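Search this site Go

Packing mixed snacks into one carton – speaker notes
Stukley shipping room session, 2014-08-21

Slide 1. Title only. Introduce myself, mention the handout. Session runs 20 minutes, questions at the end.

Slide 2. Scope. Individually wrapped snacks, one open carton, one table. No glass, no chilled goods. The Dumis order from July is the worked case; 11 cartons, two of them reopened for crushed crackers.

Slide 3. Sort before filling. Three groups: rigid, soft, brittle. Cookie packets go with brittle even when the wrapper feels firm. Bread is soft and takes more room than its weight suggests. Pause for the weight table.

Slide 4. Layout. Carton at the far end of the table, goods in front of it, clear cloth nearest the packer. Fill corners first – upright packets hold the walls. Crackers last, flat, nothing above them but paper. 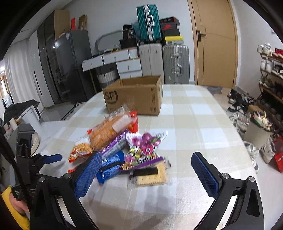
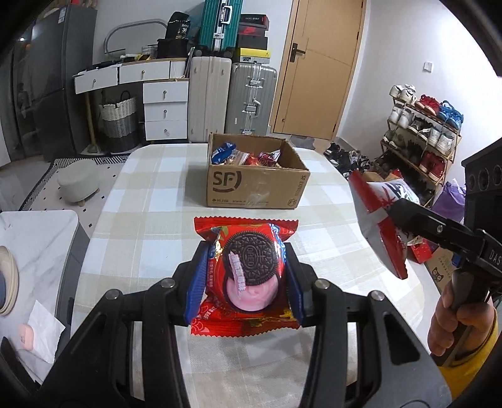 Both from the same table, same SF carton.

Myung-ja Yoon: I would put the bread in before anything upright. If the corners are already full it gets folded to fit, and the bag splits at the seal.

Reply to that: agreed for loaves. For single portions the order makes little difference. Leave it open and take it up again on slide 6.

Slide 5. Void fill. Crumpled tissue, 10 sheets per carton at Fumlow, fewer if the candy bags are large. Candy bags shift, so wedge them flat against a side wall. Do not press air out of sealed packs.

Slide 6. Closing. Shake test, gently, before taping. Movement means another sheet. A-yeong Hyun has the checklist; copies by the door.

Skip slide 7 if short of time.

We use cookies to improve your visit. Accept Manage settings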